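Home Help Board > Laundry and Fabric Care > Washing

Black clothes coming out of the machine with grey streaks
Asked by tumblewick, 9 replies, last reply in November

We moved to Drindbridge in spring and since then every dark load comes out with pale grey streaks, mostly along seams and on the thicker fabrics. The marks are dry and slightly powdery. They brush off in part but a shadow stays behind. Lights and towels look normal, though the towels have gone stiff.

The machine is a front loader with a 9 kg drum. I use powder, the dose printed on the box for medium soil, and the 30 degree cotton programme with a full drum. No softener. I have cleaned the drawer and the filter. I have also run one empty hot wash with no change that I could see.

The loads are mixed: sweatshirts, leggings, printed trousers, some with cords and trims.
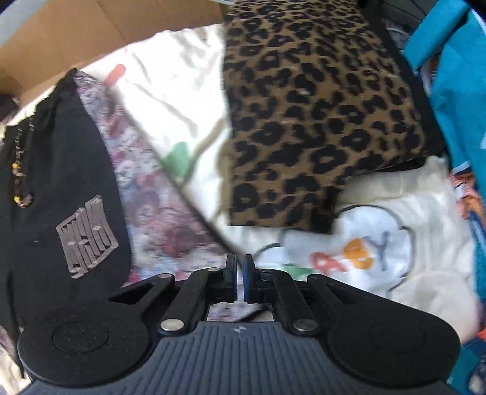
Part of the pile, with the black item with the grey logo on the left.

Is this limescale, undissolved powder or a fault with the machine? I would like to find out before I pay for a call-out.

Posted by pellinore_k

Most likely undissolved powder, with hard water making it worse. The two can be told apart. Take a streaked garment and dab the mark with a cloth dampened with plain warm water. Detergent residue softens, feels slippery between the fingers and may foam a little. Limescale does none of this, but it will respond to a weak acid such as diluted white vinegar. Test on an inside seam first and rinse well. Never use vinegar together with bleach.

Assuming it is powder, change these in order, one at a time, or you will not know which one worked:

Load size. The 9 kg figure is for dry cotton on the main cotton programme. Synthetics and mixed darks usually have a much lower limit, given in the programme table of the manual. With the drum packed, water does not pass freely through the load and powder lodges in the folds. Leave a hand's width at the top.

Detergent form. Use a liquid for darks. Powder at 30 degrees in a short programme often fails to dissolve fully, especially if the supply water is cold. Powder also tends to contain zeolites, which are insoluble and show up on black.

Dose. Look up your hardness on the water company's website. The box normally has separate columns for soft, medium and hard water. Too little detergent in hard water gives you the stiff towels, so cutting the dose blindly is a mistake.

Rinse. Add one extra rinse until the existing residue has gone. You may need 2 or 3 washes with no detergent at all on the worst items. 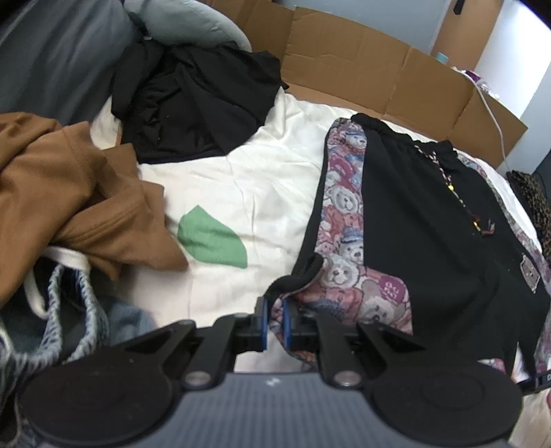

Turn everything inside out before it goes in, and tie or tuck any cords. Turning does not cure residue, but it moves the abrasion to the inner face, and rubbed black cotton looks grey in much the same places. If a mark survives both the water and the vinegar test, suspect worn fibre and stop treating it as a stain. Prints should be kept away from the hot wash whatever the label on the rest of the garment seems to allow.

Posted by Zoëga

It's the drum. Mine did the same. Run it empty at 70 with a descaler, I used Zenamel, and do it again a week later. Sorted.

Posted by kenham_lodger

I would not start with descaler. Check the inlet first. Close the tap, unscrew the fill hose at the back of the machine and look at the small mesh filter in the valve. Ours in Kenham was roughly half blocked with grit after mains work in the street, and the machine was filling slowly and flushing the drawer badly. If there is wet powder left in the drawer at the end of a cycle, that points the same way. Rinse the mesh under a tap, refit it and check the joint for drips on the next fill.

Agree with the first reply about liquid for darks. Keep the powder for towels and bedding - it does better on whites anyway.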